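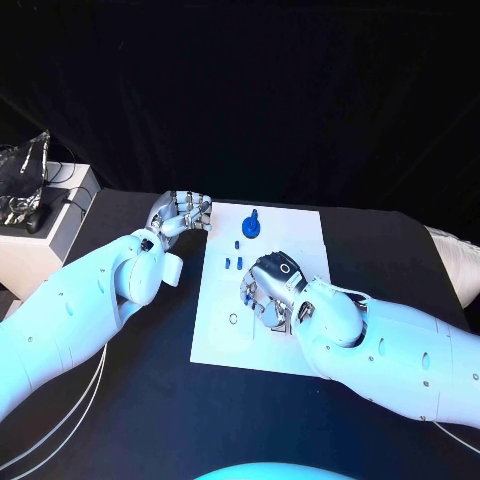

Hauswasserwerk an der Zisterne taktet ohne Entnahme

Dirk Verhoeven
10.4.25
Rubrik: Haus und Garten, Wasser, Pumpen

Ich betreibe eine Zisterne mit 2.000 Litern für Gartenbewässerung und eine Toilettenspülung. Gefördert wird mit einem Hauswasserwerk Flevia mit Membrankessel, aufgestellt im Keller. Die Pumpe saugt über ein PE-Rohr aus der Zisterne, in der eine schwimmende Entnahme mit Rückschlagventil am Fuß hängt. Zwischen Pumpe und Verteilung sitzt ein Rückspülfilter, dahinter gehen zwei Stränge ab: einer zur Toilette, einer zu den Zapfstellen im Garten. Beide Stränge haben einen eigenen Kugelhahn.

Seit Januar läuft die Pumpe an, ohne dass irgendwo Wasser entnommen wird. Sie schaltet bei 1,5 bar ein und bei drei bar wieder aus. Der Lauf selbst ist kurz, es sind nur wenige Sekunden. Danach steht der Druck zunächst und fällt dann gleichmäßig ab, bis das Spiel von vorn beginnt. Nachts ist das über die Rohrleitung bis ins Schlafzimmer zu hören.

Bisher unternommen:

Rückspülfilter gereinigt und Dichtung gefettet. Keine Änderung.
Spülkasten geprüft, Papierstreifen an die Rückwand der Keramik gehalten. Blieb trocken.
Druckschalter geöffnet, Kontakte sehen unauffällig aus.
Verschraubungen im Keller mit Küchenpapier abgewischt, alles trocken.

Der Händler (Van Beek) hat mir am Telefon zum Austausch des Druckschalters gegen einen elektronischen Durchflusswächter geraten, in dem Fall einen Pernix. Das Gerät kostet mit Montage 200 Euro. Bevor ich das Geld ausgebe, möchte ich verstehen, wo der Fehler liegt. Ist der Druckschalter plausibel? Und in welcher Reihenfolge würdet ihr prüfen, ohne gleich die Zisterne leer zu pumpen?

Die Anlage steht in Hundby, Saughöhe gering, Saugleitung mit stetiger Steigung zur Pumpe verlegt. Der Gartenstrang war über den Winter abgesperrt und entleert.

Kolbenring
Als beste Antwort markiert

Der Druckschalter ist unwahrscheinlich. Er schaltet nach deiner Beschreibung bei den eingestellten Werten ein und aus, also tut er seine Arbeit. Was du hast, sind zwei Befunde, die man getrennt behandeln sollte:

Erstens verliert das System Druck, obwohl nichts entnommen wird. Das ist eine Undichtigkeit, entweder auf der Druckseite nach außen oder über ein Rückschlagventil zurück in die Zisterne.

Zweitens ist die Laufzeit von wenigen Sekunden zu kurz. Das deutet auf einen Kessel ohne ausreichende Vorspannung oder auf eine gerissene Membran. Mit intaktem Luftpolster würde dieselbe Undichtigkeit nur sehr viel seltener zum Anlaufen führen.

Fang mit dem Kessel an, das geht am schnellsten. 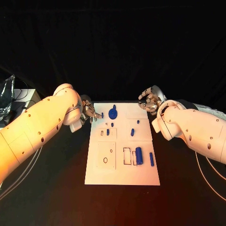
Pumpe vom Netz trennen, Stecker ziehen. Einen Hahn auf der Druckseite öffnen und offen lassen, bis das Manometer auf null steht. Erst jetzt ist eine Messung am Kessel sinnvoll, vorher misst du nur den Wasserdruck mit. Am Luftventil (Kappe am Ende des Kessels, normales Autoventil) kurz den Stift drücken. Kommt Wasser, ist die Membran durch und muss ersetzt werden, alles Weitere am Kessel kannst du dir dann sparen. Kommt Luft, mit einem Reifenprüfer messen. Der Vordruck soll 0,2 bar unter dem Einschaltdruck liegen, bei dir also 1,3 bar. Liegt er darunter, mit der Fußpumpe auffüllen, der Hahn bleibt dabei offen. Nach dem Auffüllen etwas Spülwasser auf das Ventil geben und auf Blasen achten. Ein undichter Ventileinsatz kostet Centbeträge und lässt sich mit einem Ventilschlüssel aus dem Fahrradbedarf wechseln.

Danach die Undichtigkeit eingrenzen. Dafür brauchst du nur die beiden Kugelhähne und das Manometer.

a) Beide Stränge absperren. Pumpe auf Ausschaltdruck laufen lassen, Stecker ziehen, Druck notieren. Eine Stunde warten, noch einmal ablesen.

b) Hat der Druck gehalten, liegt die Undichtigkeit hinter einem der Hähne. Dann den Toilettenstrang öffnen, wieder warten, ablesen. Anschließend dasselbe mit dem Gartenstrang.

c) Ist der Druck trotz geschlossener Hähne gefallen und im Keller alles trocken, läuft das Wasser durch die Pumpe zurück in die Saugleitung. Bei den meisten Hauswasserwerken sitzt kein zweites Rückschlagventil im Pumpeneingang, das Fußventil trägt dann allein.

Zum Fall c: Fußventile in Zisternen verlieren selten durch Verschleiß. In der Regel hängt ein Fremdkörper auf dem Sitz, ein Steinchen, eine Kiefernnadel oder ein Stück Biofilm. Die schwimmende Entnahme lässt sich an der Kette hochziehen, leer pumpen musst du dafür nichts. Ventil abschrauben, Sitz und Teller mit einer weichen Bürste reinigen, bei Messing den Sitz auf Riefen ansehen. Bei der Gelegenheit den Saugkorb ausspülen.

Noch ein Wort zum Papierstreifen am Spülkasten: Der Test ist brauchbar, erfasst sehr kleine Mengen aber schlecht, wenn der Kasten nicht ständig nachfüllt. Genauer wird es, wenn du das Eckventil über Nacht schließt und den Wasserstand im Kasten mit Bleistift markierst. 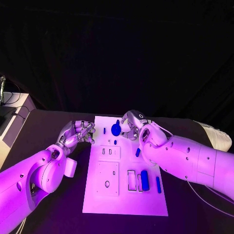 Zum Durchflusswächter: Der würde das Problem bei dir verschieben. Diese Geräte arbeiten ohne nennenswerten Speicher, die Pumpe läuft bei jeder Entnahme mit. Bei einer Leckage startet sie sogar häufiger, weil kein Kessel mehr puffert. Manche Modelle erkennen das Takten und gehen auf Störung, dann steht eben die Toilette ohne Wasser da. Sinnvoll ist ein solches Gerät als Trockenlaufschutz, den hat dein Flevia vermutlich nicht. Das ist aber eine andere Baustelle und kann bleiben, bis die Leitung dicht ist.

hydro_bernd

Ich würde den Händler nehmen und gut. Hatte das auch, neuer Schalter, Ruhe. Bei mir war es allerdings ein anderes Fabrikat und die Pumpe ging gar nicht mehr aus, muss also nicht dasselbe sein. Den Kessel kann man auch abklopfen, oben hohl, unten dumpf, dann ist er in Ordnung. Klingt er überall dumpf, ist er voll Wasser.

Kolbenring

Abklopfen geht bei stehenden Kesseln leidlich. Bei den liegenden mit 20-Liter-Blase unter der Pumpe ist das Ergebnis Glückssache, das Wasser sitzt dort in der Gummiblase und die Luft außen herum. Bitte am Ventil messen.

saugleitung_nord

Die Reihenfolge von Kolbenring ist richtig. Drei Ergänzungen aus der Praxis, der Rest ist gesagt.

Der Gartenstrang war über Winter entleert. Wenn die Entleerung nicht vollständig war, steht in einem Tiefpunkt Restwasser, und bei Frost reißt dort gern das Gehäuse eines Kugelhahns oder eine Klemmverschraubung. Im Erdreich sieht man davon lange nichts. Ist der Strang noch abgesperrt, scheidet er natürlich aus, sofern der Absperrhahn selbst dicht schließt. Das prüfst du am Entleerungsstutzen hinter dem Hahn: Stutzen öffnen, trockenes Glas darunter, über Nacht stehen lassen. Sind morgens 100 Milliliter drin, hast du einen undichten Hahn und kannst dir die Suche an der Zisterne vorerst schenken.

Zweitens der Rückspülfilter. Das Spülventil unten am Filter hat eine Keramikscheibe oder einen Kugelsitz, und nach einer Reinigung bleibt dort leicht ein Sandkorn liegen. Wenn der Ablauf fest an eine Leitung angeschlossen ist, tropft es unbemerkt ins Abwasser. Ablauf abnehmen, Becher drunter.

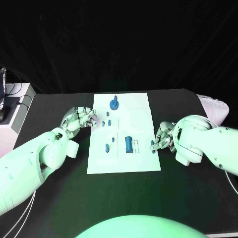

Drittens die Saugseite. Wird sie undicht, zieht die Pumpe Luft, das hört man als Rasseln beim Anlauf, und das Manometer zittert. Davon schreibst du nichts, ich würde die Saugleitung deshalb erst anfassen, wenn Kessel und Fußventil erledigt sind. Zum Prüfen reicht es, die Verschraubungen einzeln mit Rasierschaum zu bestreichen und die Pumpe laufen zu lassen. An der undichten Stelle wird der Schaum eingesogen.

Falls du am Fußventil ohnehin arbeitest, kann man ein zweites Rückschlagventil direkt vor dem Pumpeneingang setzen. Es muss leichtgängig sein und die volle Nennweite haben, sonst verlierst du Saugleistung. Ich habe es bei mir so gebaut und es bisher nicht bereut. Andere halten davon wenig – ein klemmendes Ventil vor der Pumpe ist dann eben eine weitere Fehlerquelle.

Ersatzmembranen gibt es übrigens nach Flanschdurchmesser und Kesselinhalt, die Marke ist zweitrangig. Vor dem Bestellen den Lochkreis messen und auf Trinkwasserausführung muss man bei Zisternenwasser nicht achten.

Dirk Verhoeven

Danke an alle. Zwischenstand nach dem ersten Durchgang:

Kessel am Luftventil gemessen, druckseitig entleert: 0,4 bar. Wasser kam keines. Auf 1,3 bar aufgefüllt, Ventileinsatz mit Spülwasser geprüft, keine Blasen. Die Pumpe läuft jetzt 70 Sekunden pro Zyklus, wenn ich am Hahn im Keller wenig entnehme. Vorher waren es nur ein paar.

Schritt a) ergab einen Druckabfall trotz geschlossener Hähne, also Fall c. Ablauf am Rückspülfilter war trocken. Die Entnahme habe ich daraufhin hochgezogen. Am Teller des Fußventils klebte ein Stück Dachpappe, etwa fingernagelgroß, der Sitz darunter ist glatt. Gereinigt und wieder eingehängt, Saugleitung aufgefüllt und entlüftet. Der Druck steht seit gestern Abend bei geschlossenen Hähnen unverändert.

Toilettenstrang ist inzwischen offen, Garten folgt, wenn ich dort die Zapfstellen wieder montiert habe. Den Pernix habe ich bei Van Beek abbestellt. Offen ist noch, wie die Dachpappe am Fallrohrfilter vorbeigekommen ist, vermutlich sitzt der Siebeinsatz nicht richtig. Das sehe ich mir beim nächsten trockenen Wetter an.

saugleitung_nord

Beim Siebeinsatz auf die Einbaurichtung achten, der passt bei vielen Modellen auch verkehrt herum hinein. Und den Vordruck in ein paar Wochen noch einmal messen. Hat er wieder deutlich nachgelassen, diffundiert die Luft durch die Membran und sie wird bald fällig.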